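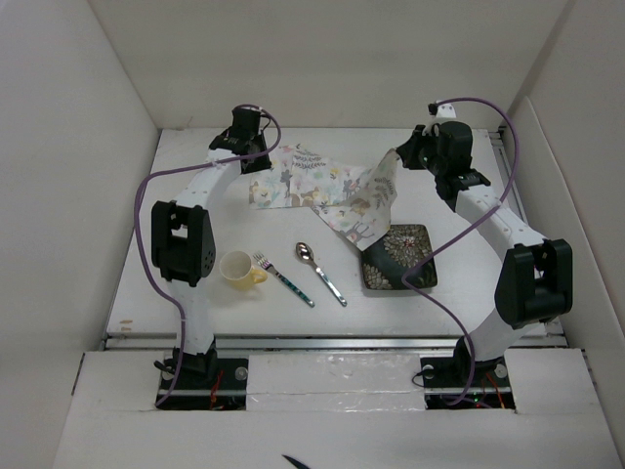
Dining things and a cloth on a white tabletop.

Supper Club Notes for August

Hello again, dear neighbors, and thank you for all the kind notes after the July potluck. I read every one of them (some of them twice!) and I have passed the compliments about the corn pudding along to the right kitchen.

Our next supper is at the Praner Street hall, same as always, doors at 5:30 and food on the table by six. We have room for 258 people this time, which still amazes me when I think back to the first one, when we fit at three card tables and had to borrow a fan from next door. If you came to that one, you'll remember the heat, and you'll remember the peach cobbler too, I'm sure.

Now, about the dishes. The hall kitchen at Praner Street has plenty of plates but is always short on serving spoons, so please bring one with whatever you cook, and put your name on the handle with a bit of tape. We still have 11 spoons in the lost and found drawer from spring, along with a very nice blue casserole lid that must be missed by somebody. Come and look through the drawer before supper if you think any of it might be yours. 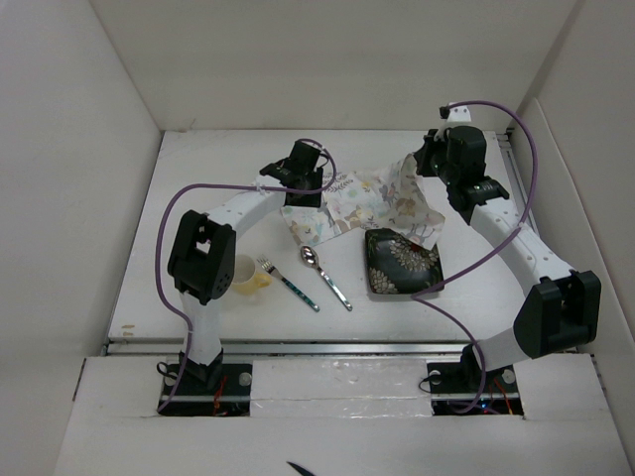
I also promised an update on the napkins. Many of you have said you'd like to go back to cloth, and I am so pleased, because I have wanted that for years and was too shy to push for it. Gruber Linens on the corner of Mill and Third has offered us a good price on plain cotton ones, and we would wash them between suppers at the Stinevo laundromat, where the big machines can take a whole load of napkins in one go. It does mean folding, and folding takes an evening, but I have always found it a pleasant sort of evening — a pot of coffee, the radio on low, and a lot of catching up on other people's grandchildren.

The napkin fund stands at $562 and we are hoping for $1,000 by the end of the fall. There will be a jar by the door, and the pie auction after dessert goes to the same place. If you are baking for the auction, one pie per household is lovely, and please write down whether there are nuts in it.

Parking is in the Deltivden Hardware lot after five. Leave the two spaces by the loading door open, and if you need a ride, call the hall in the afternoon and leave your address on the machine. Children eat free, and there will be lemonade.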